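Holzbretter richtig ölen und pflegen: so mache ich es seit Jahren

Ihr Lieben, kaum ein Thema bringt mir so viele Nachrichten ein wie meine Schneidebretter. Seit ich im November nebenbei erwähnt hatte, dass mein ältestes Brett immer noch täglich in Gebrauch ist, fragt ihr nach dem Öl, nach dem Schleifpapier und danach, ob man Ahorn anders behandeln muss als Buche. Also setzt euch, macht euch einen Tee, ich hole ein bisschen aus!

Was ihr braucht

Schleifpapier in 120er, 180er und 240er Körnung
einen Schleifklotz (ein Korkrest tut es auch)
lebensmittelechtes Öl, das aushärtet, zum Beispiel reines Leinöl
zwei alte Baumwolltücher ohne Fusseln
grobes Salz und eine halbe Zitrone
ein Schraubglas mit etwas Wasser für die benutzten Lappen

Zum Öl muss ich gleich etwas sagen. Olivenöl oder Sonnenblumenöl aus dem Küchenschrank würde ich nicht nehmen, auch wenn meine Oma das immer getan hat. Die beiden härten nicht richtig aus, und irgendwann riecht das Brett ranzig. Leinöl, Walnussöl und Tungöl trocknen dagegen im Holz. Wer eine Nussallergie in der Familie hat, lässt das Walnussöl bitte weg. Ich selbst kaufe mein Leinöl im kleinen Laden von Sibel Ekinci, die mir auch den Tipp gegeben hat, die angebrochene Flasche in den Kühlschrank zu stellen.

Schritt 1: Gründlich reinigen

Streut das Salz auf das Brett und reibt es mit der Schnittfläche der Zitrone ein, ruhig mit etwas Druck. Das nimmt Gerüche mit, vor allem Zwiebel und Knoblauch. Danach kurz mit warmem Wasser abspülen, und zwar immer beide Seiten, damit sich das Holz nicht einseitig vollsaugt und wölbt. Zum Trocknen stelle ich das Brett hochkant hin und lasse es über Nacht in Ruhe. Bitte nicht auf die Heizung legen, auch wenn es euch in den Fingern juckt!

Schritt 2: Schleifen, immer mit der Faser

Fangt mit der groben Körnung an, wenn tiefe Schnitte im Holz sind, sonst reicht das 180er völlig. Wichtig ist, dass ihr in Richtung der Maserung schleift. Quer dazu entstehen feine Kratzer, und die sieht man später unter dem Öl doppelt so gut (fragt mich nicht, wie ich das gelernt habe).

Bei hellem Ahorn lohnt es sich, vorher genau hinzuschauen. Die Maserung ist fein und etwas wellig, und bei verleimten Brettern kann sie von einem Stück zum nächsten ein wenig anders verlaufen. Fahrt mit den Fingerspitzen über die Leimfugen. Spürt ihr eine Kante, schleift ihr dort etwas länger, aber ohne eine Mulde hineinzuarbeiten. 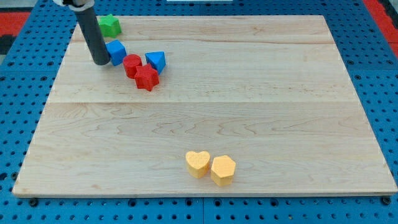 Helles Ahornbrett aus mehreren verleimten Stücken, mit feiner Maserung und ein paar dunkleren Streifen.

Nach dem ersten Durchgang wische ich das Brett mit einem feuchten Tuch ab. Dabei stellen sich die Fasern auf und alles fühlt sich plötzlich wieder rau an. Keine Sorge, das gehört so! Trocknen lassen, mit dem 240er leicht darübergehen, und die Oberfläche bleibt später auch nach dem Abwaschen glatt.

Schritt 3: Ölen

Jetzt kommt mein liebster Teil. Gebt einen kleinen Klecks Öl auf das Tuch und reibt es dünn ein, erst die Flächen, dann die Kanten. Das Hirnholz an den Enden saugt am meisten, da dürft ihr gern nachlegen. Nach rund 5 Minuten an den Enden noch einmal schauen, ob sie schon wieder matt sind. Spätestens nach einer halben Stunde nehmt ihr alles, was noch auf der Oberfläche steht, mit dem zweiten Tuch ab. Bleibt Öl stehen, wird es klebrig, und dann hilft nur noch Schleifen.

Das Ganze wiederhole ich am nächsten Tag. Danach darf das Brett sieben Tage luftig stehen, bei reinem Leinöl ruhig auch länger. Wenn es sich trocken anfühlt und nicht mehr abfärbt, kann es zurück in die Küche.

Ganz wichtig: Ölgetränkte Lappen können sich selbst entzünden. Also nie zusammengeknüllt in den Müll werfen, sondern im Schraubglas mit Wasser aufbewahren oder draußen flach ausgebreitet trocknen lassen.

Wie oft nachölen?

Spritzt ein paar Tropfen Wasser auf das Brett. Perlen sie ab, ist alles gut. Ziehen sie schnell ein und hinterlassen dunkle Flecken, ist es wieder so weit. Elli Keskinen hat mir geschrieben, dass sie ihre Bretter immer zum Jahreszeitenwechsel ölt, das finde ich eine schöne Gewohnheit. In die Spülmaschine gehört ein Holzbrett übrigens nie, auch nicht im Kurzprogramm.

Falls euer Brett schon einen Riss hat, schreibt mir in die Kommentare, wie lang er ist und ob er an einer Leimfuge sitzt. Zum Nachleimen bereite ich gerade einen eigenen Beitrag vor.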